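Thu 4 July

Shop is quiet, everybody off for the holiday except me and the compressor. Good day for glue tests. Picking up where the last entry stopped, which was mid clamp-up on the second batch of bent laminations for the Gaete chairs.

Batch 2 out of the form at 9. Springback on the back slats is better than batch 1 but still not even from slat to slat. Measured at the tip, against the drawing line on the form:

slat 1: 3 mm
slat 2: 3 mm
slat 3: 5 mm
slat 4: 2.5 mm

Slat 3 is the one with the wavy grain near the foot end. Should have pulled that strip when I was sorting, saw it and kept going. Marked with a red X, do not use for the real chairs, ok for finish samples.

Glue was the Curwood powder resin, mixed by weight not by the scoop. The scoop is garbage, gives a different mix every time depending on how hard you pack it. Total mix 815 g for the four slats, too much, threw out maybe a third. Next time cut it. Pot life fine, shop was at 26 C by the time I had the last strip coated and it was just starting to drag under the roller. Any warmer and I'd do two slats per mix instead of four.

Squeeze out looked even on both sides. One dry spot on slat 2, about a thumb wide, near the middle where the caul has the low place. Same spot as batch 1!! So it's the caul. Taped two layers of card over it for now. Proper fix is to plane the whole face and re-wax but I am not doing that today.

Ximena's note on the whiteboard says try the Kullen liquid glue instead of the powder becuase cleanup is so much faster. She's right on cleanup. My worry is creep. Did a quick one on the side last week, three strips, same form, left it strapped over the sawhorse with a weight on the end. Has moved a little since Monday. Not a lot, but the powder one next to it hasn't moved at all that I can measure. Leave both up till August and read again. Ximena Gallardo gets first look, it's her call in the end as the chair is her design.
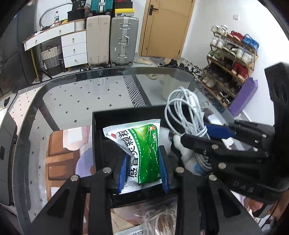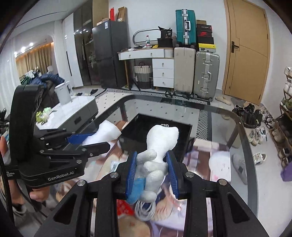

Stock: ash strips from Maltska came in thicker than ordered again. Asked for 3 mm, getting 3.3 to 3.5. That's one whole strip's worth of extra by the time you stack eight of them. Either we run everything through the drum sander (slow, and dusty, and the bag is full) or go to seven strips and accept the number. Tried seven dry in the form, closes fine, feels stiff enough by hand. Going with seven for batch 3 unless somebody objects. Bill for the strips was 1,393 with shipping, in the folder. Need to call them on the thickness before we reorder, and get it in writing this time.

Clamps: short by two of the deep reach ones. One has a stripped screw, put it on the shelf over the vise, don't put it back on the rack please. The other I can't find. If it's in your truck bring it back.

Order of clamping that worked, for whoever does batch 3:
start in the middle, snug only
one out to each side, snug
ends last
then back to the middle and tighten for real, same order
check the strips haven't walked sideways before the second pass, they will

Blue tape on the edges helps a bit with the walking. Two dowel pins at the waste end helps more, drilled those into the form this morning, 6 mm. Drill the strips as a stack, with a scrap on each face or you get blow out.

Time in form: overnight both batches. Pulled batch 1 at 14 hours and I think that was part of the springback problem. Batch 2 had closer to 20. Not a clean test as the mix was different too (scoop vs scale). Want batch 3 at 20 hours with the same mix by weight so only the strip count changes.

Wax on the form is getting thin at the tight end. Slat 4 stuck and had to be talked out of it with a wedge, small dent on the inside face, will scrape out. Two fresh coats on now, drying.

To do
- call Maltska re thickness
- empty sander bag
- plane the low spot on the caul, really do it
- new screw for the clamp
- cut strips for batch 3, seven per slat plus one spare slat
- re-read the creep pair, write the nubmer on the tape next to the old one

Leaving early, form is empty and waxed.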